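Search this site Search Go
Home Guides Workshops Visits Contact

Running a two-arm tabletop demonstration for an open day

Posted Dec 30, 2023

These notes set out how we prepare and run the bimanual handling demonstration at Stirnness. They were first written for the October open day and have been revised after it. The procedure assumes a two-arm upper body on a fixed base, five-fingered hands, a head camera and an operator who has already passed the arm induction. It does not cover teleoperation setup, which has its own page.

1. Choose the session length

A visitor group stays at the table for one complete run and a short period of questions. We plan on 38 minutes per group, including the changeover. Shorter slots were tried and left no time to recover from a dropped object, so the next group arrived while the arms were still being homed.

Cap the group at what the barrier line will hold in a single row. A second row cannot see the fingers, and the fingers are what people come for.

2. Prepare the table

Cover the table with short-pile carpet, fixed at the corners. Bare tabletop lets round objects roll when a fingertip brushes them. Carpet also forgives a small error in height: the hand can touch down lightly before it closes. Check that the covering lies flat, then run the surface height calibration again. A calibration taken on the bare top will be wrong by the thickness of the carpet.

Hang dark curtains behind the table if the room allows it. The segmentation step in Canora, our task software, was trained mostly against plain backgrounds and produces false outlines when visitors walk behind the work area. Draw the curtains fully before taking the reference image.

3. Select the objects

Use household items and toys that visitors will recognise from the barrier. The set should include:

- one object that can roll
- one thin object that lies close to the surface
- one block with flat sides
- one long object with its weight at one end
- one light container that needs two hands

Place the single-hand objects in a row towards the far side of the table and keep the near half clear for the container. The row need not be exact. Leave at least a hand's width between neighbours, or the outer fingers will disturb the next item along.

Metal spoons are harder than they look. The bowl throws back the overhead light and the depth reading drops out there, so set the grasp point on the handle. For a hammer, set it close to the head. Held by the end of the grip, it turns in the fingers as soon as it leaves the table.

Transparent containers give poor depth readings for a different reason. The sensor reads the carpet through the wall. We enter the container's dimensions by hand in Canora and give it a fixed starting position, marked with a small piece of tape underneath.

4. Load and check the sequence

Load the task file and step through it at 10 per cent speed with no objects on the table. Watch the cables at the elbows throughout. They should hang free and never pass between the forearm and the table edge.

Then place the objects and repeat at demonstration speed. Keep one hand on the stop button for the whole of this pass. Log any grasp that needed a second attempt. Over the October open day the log shows 102 grasps across all groups, of which 47 were two-handed.

5. Run the two-handed step

Start with the container, before any of the single-hand picks. Both hands approach together and the left hand closes first, with its fingers curled over the top edge. The right thumb then presses against the opposite side. The remaining right-hand fingers are left extended at this stage and play no part in the hold. 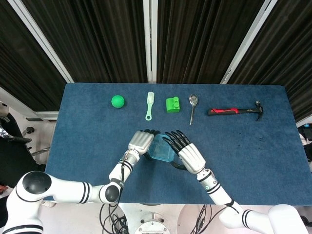

Radomir Vidmar wrote in after the October visit to say that the order seemed backwards to him: at Haltell they run the single-hand picks first, because a failed two-handed grasp early on loses the audience, and he would sooner have several clean picks behind him before attempting it. He also asked whether the left-first closing was a matter of choice or a limit of the controller.

Both points are fair. The order is our preference. The two-handed step places the most demand on calibration, and if it is going to fail we want it to fail at the start, when the operator can re-zero and carry on. A site with more settled calibration could well reverse it. The left-first closing is a choice as well. Closing both hands at once is available in the controller, but on thin-walled plastic it produced a squeeze that we did not like.

Set the grip force low and raise it in small steps. If the walls bow, it is too high. Thin plastic will crack after enough runs, so keep a spare container of the same size — a different size means entering the dimensions again.

6. Talk while it moves

The arms are slow and there will be silence unless somebody fills it. Zlatko Georgiev reads out each phase as it begins (approach, contact, close, lift) and this has worked better than a prepared talk. Questions are held until the arms are parked.

7. Shut down

Park both arms, cut drive power, then lift the barrier. Save the log under the group number. Remove the objects last and return them to the Skyrme crate, which is kept on shelf 673 in the store.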